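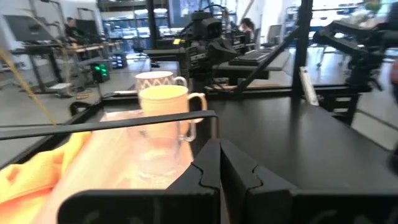 One of the parents wrote in after the August page to ask why a robotics club needs household tips at all, and whether the students might learn to load a dishwasher first. Fair. The dishwasher is on next year's list. Until then, these are the tips the Firholm club has collected while trying to teach a pair of arms to handle ordinary mugs, and most of them work just as well in a kitchen with no arms but your own.

Mugs on a tray

Put the mugs in a row, with all the handles pointing the same way. The arm likes it, and so does anyone reaching into a cupboard before coffee.

Start with a plain, opaque mug. Patterned ones come next. Save clear glass for the day you feel too good about yourselves. A camera tends to look straight through glass at whatever is under it, and our first program in 2024 spent most of an afternoon closing its fingers on air with great confidence.

If you must use glass, put something in it. Dry rice works. So does a rolled paper napkin. Coffee works too, but only once.

Light-colored trays show every ring and drip. Wipe them between runs with a barely damp cloth, then dry them. A wet tray slides, and a sliding tray turns a small mistake into a broom job.

Cloths

Keep one bright cloth per bench and do not let it wander off to the sink. Gray cloths vanish on gray desks and reappear in May.

Microfiber goes in the wash without fabric softener, which leaves it about as absorbent as a dinner plate. Hang it up afterward — a cloth left balled in a bucket over a long weekend will introduce itself at the door.

Fingers and grip

Printed fingers get slick with dust and hand grease. A drop of dish soap in warm water, a soft toothbrush, then a full dry before they go back on. Take them off first. We mention this for a reason.

A strip of rubber shelf liner inside the grip helps with smooth ceramic. It is also good under a cutting board, where it will do more for your safety than our entire emergency stop procedure.

Close slowly. The Ketard team at the Plasville meet had the fastest arm in the room and went home with 2 handles and no mugs.

Cords

Tie cords up before you plug in, and leave slack at every joint that moves. Move the arm through its whole reach by hand, power off, and watch where the cord pulls tight. Bread bag clips make decent labels. Write on both sides, as the side you wrote on will always face the wall.

Breakage

Buy mugs secondhand and set a limit. Ours is 200 for the year, a number that seemed generous when we picked it. Chipped ones come off the tray right away and hold pens, screws or the hex key that fits nothing.

Sweep first, then press a slice of cheap bread over the floor for the slivers. Throw the bread out.

Next month: jar lids, and getting the Fitzsimmons cart to roll in a straight line.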